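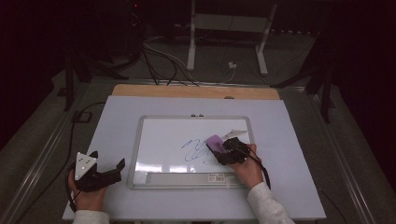 Tollow teaching sessions: the whiteboard task

This page collects notes and pictures from the Tollow project, in which two-armed robots are taught everyday table tasks by a person who does them first. Wiping a whiteboard was the September task, and it ran on into this month. Page last updated Mon 13 October.

The person teaching works with a gripper in each hand and does the job from start to finish. The positions of both grippers are recorded along with the view from the head camera, and the recordings go into the training set for the arms. At Tollow we call one pass through a task a take. We have 582 takes of the whiteboard task on disk, of which 400 were cleared for training after review. The remainder are kept, but they are tagged and left out of the main set.

Most of the gallery is still waiting for its pictures to be sorted. The first one is up, with its notes.

1. Wiping, right hand

Purple eraser in the right gripper, blue marker on the board. The left gripper stays down near the left side of the table with its jaws open. Each gripper carries a white triangular marker plate, and the plates are what the tracking looks for, so teachers are asked to keep them facing up as far as the wrist allows.

The scribble is meant to be untidy. Early on we drew straight lines, and the policy trained on them learned to make one straight pass and stop. Loops and zigzags force the teacher to go back over the same patch from different directions. Nadine Atallah draws most of them and tries not to repeat herself.

Notes for teachers on this task

Pick the eraser up by its long sides. Close the jaws fully before lifting. If it slips, set it down and grip it again without stopping the recording. A recovered slip is a useful take, and we have 25 of them so far. We would like more, but please don't drop it on purpose. The staged ones look staged and have to be thrown out.

Press evenly. The grippers have no force readout on your side, so all you have to go on is what you feel through the handle. Too light and the ink stays. Too hard and the whole board slides across the table. If it slides, use the left gripper to hold the edge and carry on.

Work at a normal pace. Paora Ormsby's first batch was very slow and careful, and the arms copied that too. A take that runs at the speed you would clean a board at home is fine.

Keep your cables behind your wrists. Check both before you start, then check the left one again when you reach across. A cable over the writing surface gets in the camera's way, and the take will be marked down in review.

Watch the lights. The board is shiny and the overhead lamps show up in it as white patches. We leave them in, as the robot will meet the same thing wherever it ends up working. Do look under the glare for leftover ink before you call a take finished, though. It hides there.

End every take the same way: eraser down on the table, jaws open, both grippers still for a couple of seconds. Then say "done" and wait for the operator.

How takes are reviewed

Khalil Haddadin and Dima Awwad watch each take once at double speed and once at normal speed. They mark the moment of first contact, the last wipe and any slip. A take is cleared if the board is clean at the end, both marker plates were tracked for at least 97 percent of the time, and nothing but the eraser touched the ink. When the two of them disagree, the take goes to Bleddyn Gough, who has the last word.

The usual reasons for a take being left out are a lost marker plate when the wrist turns over, a corner of ink missed at the right-hand end, and the teacher forgetting to hold still at the finish.

Remote sessions

Part of the set was made by remote control from the Lund room, with the teacher watching a screen and the arms doing the wiping. Those takes are slower and the pressure is less even. They are stored under Palow, apart from the hand-held ones, and should not be mixed in without asking Bleddyn. Remote teachers follow the same notes, except that the hold at the end is five seconds to allow for delay on the line.

Next task

Folding a dishcloth, both hands. Sign-up is on the Hundeo board under October. New teachers should do a practice set on the whiteboard first and have it looked over by Khalil or Dima before moving on.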